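3.2 Surface preparation

Coating loss on painted steel containers usually begins at edges, where the film is thinnest. Four primers were compared in this project: Prerell, Brindau, Matheson and Batberg. Coupons were degreased, abraded with 200 grit paper and coated by brush. Tumelo Mabuza prepared the coupons and Morag MacKinnon recorded film thickness.

Wear in service is uneven. Paint on a sloped panel can chip along its lower edge and expose dark grey metal, while the floor shows fine scratches and smears.

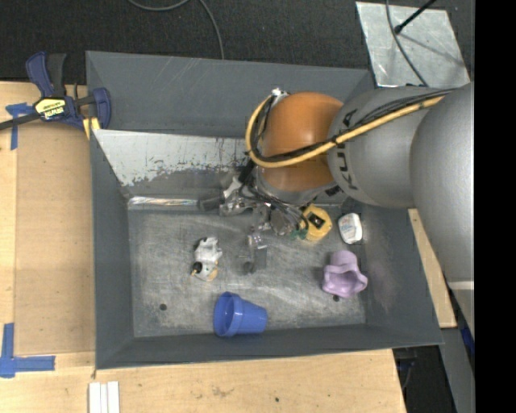

3.3 Salt spray exposure

Coupons were exposed for 1046 hours and inspected every 21 hours. Colour change was not assessed. Creep from the scribe was measured in millimetres at 6 points per coupon and averaged. Coupons with damaged edge tape were excluded from the analysis.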